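Keeping Soft Toys and Plush Decorations Fresh from One Year to the Next
Tuva Sjögren - Sunday, November 20, 2022

Every fall I pull the same boxes down from the hall closet in our little house in Presberg, and every fall I am so glad to see what's inside them! Stuffed pumpkins, felt leaves, the fuzzy owl my sister bought at a church sale (one eye a little higher than the other, and I wouldn't change it for the world). I've had some of these things for 20 years now, and people do ask how they still look so nice. Well, it is mostly a matter of going gently and not being in a hurry.

Start with the dust. Take everything out on the porch if the weather is kind and give it a good pat with your open hand, front and back. Then go over it with a soft brush, the sort you would use on a baby's hair, always in the direction the fuzz wants to lie. A vacuum is fine too on its lowest setting, with a piece of old nylon stocking over the nozzle and a rubber band to hold it on. I lost a button eye once before I learned about the stocking, and had to cut the vacuum bag open on newspaper to get it back. 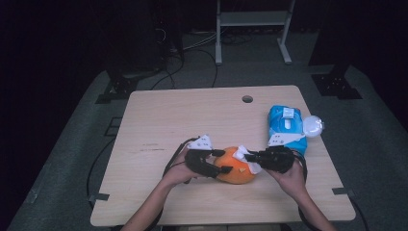
Next come the spots. Mix a few drops of mild dish soap into a bowl of lukewarm water and whip it with a fork until you have a nice head of suds. You want the suds and very little of the water. Pick them up on a white cloth (colored ones can bleed, as I found out with a red dish towel) and dab from the outside of the spot toward the middle. Wipe with a second cloth wrung out in plain water, then press with a dry one. Try the back or the bottom first if you aren't sure about the color.

Please don't soak anything with cardboard, beans or a music box inside. For those, sprinkle on some baking soda, leave it for 4 hours and brush it off outdoors. It does wonders for that closed-up closet smell.

Drying takes longer than you think. Stand the piece on a rack near an open window, turn it whenever you walk past, and leave it a whole extra day after it feels dry. Stuffing holds water deep down where your fingers can't find it, and a toy packed damp in November will smell like a cellar by the next September. Once it's good and dry, fluff the fuzz back up with your fingertips.

Now for the packing, which I rather enjoy - a cup of coffee, the radio on, lids all over the floor. Skip the newspaper, the ink comes off on light fabric. Plain white tissue is gentle, and you can use the same sheets year after year if you smooth them out.
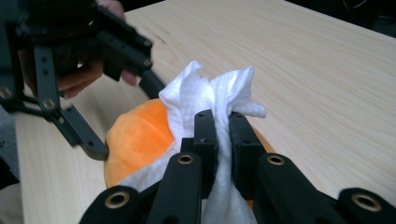

Orange plush with crumpled white paper gathered over the top.

Put the heavy pieces at the bottom and the floppy ones on top, and don't squash the lid down. A bar of wrapped soap in the corner keeps things smelling sweet. Write what's inside on the end of the box, where you can read it without moving the whole stack - I skipped that one year and was still opening boxes at bedtime.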